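Home | Explore | Machines | Safety | For Teachers | Contact

Willora Young Readers
Robots and Safety: The Door That Would Not Let Go

Published 4/13/22

This page is for readers aged eight to eleven. It explains a fault that happened to a robot at the Brendeck test house, why the robot was stopped, and what was changed before it was allowed to work again.

What is the Brendeck test house?

The Brendeck test house looks like an ordinary home. It has a kitchen, bedrooms and a bathroom. Robots are sent there to practise the small jobs that people do every day, such as opening cupboards, picking up towels and going through doors. The house is run by the Skellow Centre, and no robot may move in it unless a trained adult is present with a stop button.

Why are doors difficult?

When you open a door, you do several things without thinking. You press the handle, you feel the catch slide back, and you pull or push. If the door is locked, your hand tells you at once. The handle may move, but the door stays still, and you stop pulling.

A robot has to be told how to notice this. It needs a sensor, a part that measures something. The sensor used at Brendeck measures force, meaning how hard the robot is pushing or pulling. The robot also needs a rule that says when the force is too much.
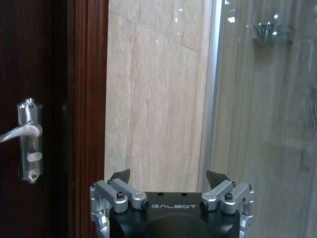

The robot's gripper, open, near a door with a chrome lever handle and a small knob below it.

Many bathroom doors have two things to turn. The lever opens the door. The small knob works the lock, so that a person can have privacy. A robot must learn which is which, and it must also learn that a locked door is to be left alone.

What went wrong?

In October the robot was given a long practice task. It was to open and close doors 200 times, with rests in between. The first 78 tries were carried out correctly. On the next try, the lock had been turned by mistake, and the door could not open.

The robot pressed the lever and pulled. The door did not move. The robot should then have let go and waited for help. Instead it pulled harder, and kept pulling for 22 seconds. The adult in charge pressed the stop button and the robot's motors switched off. No person was near the door and no person was hurt. The handle was bent and had to be replaced.

Why did it keep pulling?

The engineers looked at the records kept by the robot's computer. They found that the sensor had worked properly. It had measured a large force and sent the number to the computer. The fault was in the rule. The rule had been written for a heavy outside door, which needs a strong pull, and it had not been changed for indoor doors. The robot was following its instructions, but the instructions were wrong for that door.

A mistake of this kind is called a software fault. Nothing on the robot was broken.

What was changed?

The Canpolat safety program, which checks the robot's movements, was given a new and lower limit for indoor doors. If a door does not open after a gentle pull, the robot now releases the handle, moves back and sounds a tone. The engineers tested the new rule almost 2000 times, with doors both locked and unlocked, before normal practice began again.

Words to know

Gripper: the part of a robot that holds things.
Sensor: a part that measures something, such as force, heat or light.
Fault: something that stops a machine from working as it should.
Limit: the most that is allowed.

Staying safe near robots

Stay behind the line or barrier when a robot is working. Do not put your fingers near a gripper, even when it is still. If you see a robot doing something that seems wrong, tell the adult in charge straight away.

Shared 22 times | 0 comments

Contact Willora Young Readers | Copyright Willora | Back to top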